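12/03/2022

Sourdough log, Tilska starter, second week in the new flat. Fed at 7.10 this morning with 136 g of flour and the same weight of water. The colour is a little greyer than last week, which I put down to the change of flour. The Gutcombe mill has stopped doing the small bags of strong white, so I've gone over to Kushnir wholemeal until the 2 kg sack is used up. It takes more water than the label says.

Kitchen was at 19 degrees when I got up and 22 by noon with the sun on the bench. Starter peaked at a quarter past one and held for half an hour before the dome flattened. Smell mild, closer to yoghurt than vinegar. Float test passed at the peak and failed at three.

Mixed the dough at 1.30: 264 g wholemeal, 188 g water, a heaped tablespoon of starter, one level teaspoon of salt. Too stiff. Added water by the spoonful until it would stretch without tearing and forgot to weigh the spoonfuls, so the hydration figure for this loaf is worthless. Folded four times at half-hour intervals. The last fold did very little and I'll leave it out next time.

Lorna Soriano rang during the third fold. She keeps hers in the fridge, feeds it on Fridays and gets a better rise than I do. She uses a Tristo oven, which has bottom heat only, and says to move the tray down one shelf for the first fifteen minutes. Will try it tomorrow.

Shaped at 5.45, into the tin, covered with a damp tea towel and put in the fridge overnight. Bench scraped down. Need rice flour, baking paper and a new blade for the lame. The October notes have the timings for a cold start and I should dig them out before I light the oven.

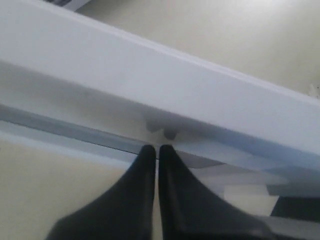
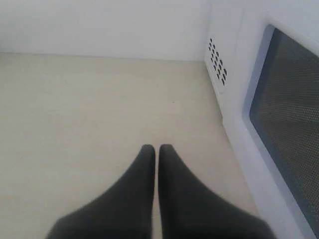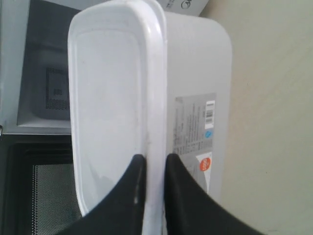
Does wholemeal dough need a shorter rise than white?

Usually it does. Wholemeal ferments faster, so I start checking it an hour earlier than I would a white dough.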